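How to Return or Exchange an Item

Applies to orders placed on the Pungate website. If you bought a Pungate item from another store, please go back to that store first, as we can't refund a payment we didn't take.

Before you start

Have your order number ready. It is in the subject line of the confirmation email and on the packing slip, and it begins with the letter P. You'll also need the email address you used at checkout. If you checked out as a guest you can still use the return form, but you won't see the order under My Account.

Returns must be requested within 30 days of delivery. The item should be unused and have its tags on. Original packaging is nice to have but not required, except for Kavel lamps, which need to travel in the molded insert they came in. If you've thrown the insert out, write to us before you send anything.

We can't take back gift cards, clearance items marked Final Sale, or anything cut or engraved to order.

Step 1: Open the return form

Go to the Returns link at the bottom of any page. Enter your order number and email address, then click Find My Order. If the form says it can't find the order, check for a space at the end of the number. Copying from the email often picks one up.

Step 2: Choose the items

Check the box next to each item you want to send back and pick a reason from the list. If the item is damaged or is the wrong one, choose that reason even if another one also fits, as it changes who pays for the label. You'll be asked to upload a photo of the damage. One clear photo is enough.

For a set, such as the Štěpánek glasses, you have to return the whole set. We don't sell or restock the pieces singly. A set with one broken piece is handled as damage, and in most cases we'll just send you the replacement piece and let you keep the rest.

Step 3: Refund, exchange or store credit

Refunds go back to the original payment method. Exchanges are for a different size or color of the same item only. If you want something else entirely, choose store credit and place a new order with it - this is usually quicker than waiting for a card refund.

When you pick an exchange, we hold the new item for you for 14 days. If your return hasn't been scanned by the carrier by then, the item goes back on sale and the exchange becomes a refund.

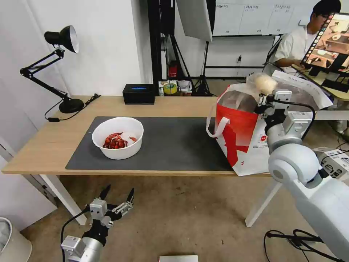
Step 4: Print the label

The form will email you a PDF with two pages. The first is the shipping label and the second is the return slip. No printer? Choose QR Code on the last screen and the drop-off counter will print the label for you. You will still need to write your order number on a piece of paper and put it in the box.

A return label costs $5, taken out of your refund. There is no charge for damaged or incorrect items, or for exchanges. If you are returning more than one item from the same order, put them in one box and you'll pay for one label.

Step 5: Pack and send

Use any sturdy box. Remove or cover the old label, including the bar code, or the package may come straight back to you. Put the return slip on top of the items and tape the box along all the seams.

Drop it off within 14 days of getting the label, and ask for a receipt. For orders over $300 please keep that receipt until you see the refund on your statement.

Step 6: Wait for the refund

We check returns in the order they arrive, and this takes up to 4 business days. You'll get one email when the box is scanned at our warehouse and another when the refund is issued. After that it's up to your bank.

Original shipping charges are refunded only when the mistake was ours.

Large items

Trorkiletti shelving and anything else delivered by truck can't be returned with the form. Email us with your order number and a daytime phone number and we'll set up a pickup. Please leave the pieces unassembled - the driver can't take a shelf that has been put together.

Returns from outside the US

You can use the form to register the return, but it won't produce a label. Ship with the carrier of your choice and mark the customs form Returned Goods. Customs fees you paid on the original order have to be claimed from your own customs office.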